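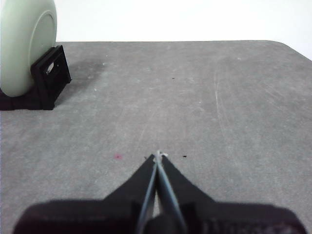 Gray surface, gray month.

1/ I have now lived in Sudstead for one full year of bus timetables, meaning I have owned 5 different versions of the same timetable. I keep them in a drawer. They're all wrong in their own way, like uncles.

2/ The bus in question is the 61. It goes from Sudstead to Sivthorpe by way of every parking lot in the county. If you drove it in a straight line you'd be there before your coffee cooled. The 61 has never met a straight line.

3/ Under the old timetable it left at 7:42. Under the new one it leaves at 7:38, so that it can connect with the 142 at Lindholm. The 142 leaves Lindholm at 8:04. The 61 gets to Lindholm at 8:05. I have written to them about this.

4/ They wrote back! It took until August but they wrote back. The letter said that connections are "indicative." I've been using that word at home ever since. Dinner is indicative. So is the laundry.

5/ What you do at Lindholm, when you have missed the 142, is stand in the shelter. It has a bench that slopes forward, so you're never really sitting, you're sort of leaning with ambition. There's a map of the network as it was before they cut the Sunday service. People still study it. I do too.

6/ Someone asked why I don't just drive. I had a car. The car had a noise. The garage in Sivthorpe wanted more to find the noise than I paid for the car, and that was before doing anything to it. So now somebody else has the car and the noise and I've got a bus pass.

7/ The pass, by the way, lives in an app called Statar. Statar logs you out whenever you go under the railroad bridge. The stop is under the railroad bridge.

8/ To get back into Statar you need a code. They text you the code. Texts do not arrive under the railroad bridge. You see grown adults walk out into the rain holding their phones up, get the code, and walk back in looking like they've won something.

9/ Fair's fair, the morning driver just waves us on. The evening driver wants to see the little moving stripe on the screen that proves it's a live ticket. I respect her and I'm a bit scared of her.

10/ New timetable came out Tue 20 December, a great day for it, right when everyone's paying close attention to buses. The 61 is back to 7:42. The 142 has been moved too, to 8:08. I did the math at the kitchen table and then did it again.

11/ The new 61 gets in at 8:09.

12/ A few of you have asked about the express, the 270. Yes, it exists. It passes my stop every morning at a good clip with its lights on and plenty of seats. It doesn't stop in Sudstead. You can wave, and once a kid in the back waved at me.

13/ Anyway, timetable number six is due in spring and I've cleared some space in the drawer. If anyone in Lindholm knows who to talk to about the bench, my messages are open, except when I'm under the bridge.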